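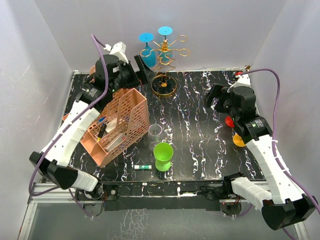
The Glass Tree

My aunt left me a gold wire rack for wine glasses and not one glass to hang on it. I called it the tree (it's all curly arms and loops) and gave it a good spot on the black table with the white veins, right at the back, where I'd see it over my toast.

Then I went a bit mad. I drove 78 miles to a house clearance in Zundden and came home with a box marked Jullico, 16 glasses wrapped in old newspaper, and I'd only wanted one! The man threw in a gravy boat.

I sat up till past midnight unwrapping them. Right at the bottom was a note in my aunt's handwriting, the big loopy sort she used for birthday cards. "Sold these to pay for the rack," it said. "Sorry, whoever you are."

I put the kettle on and read it again.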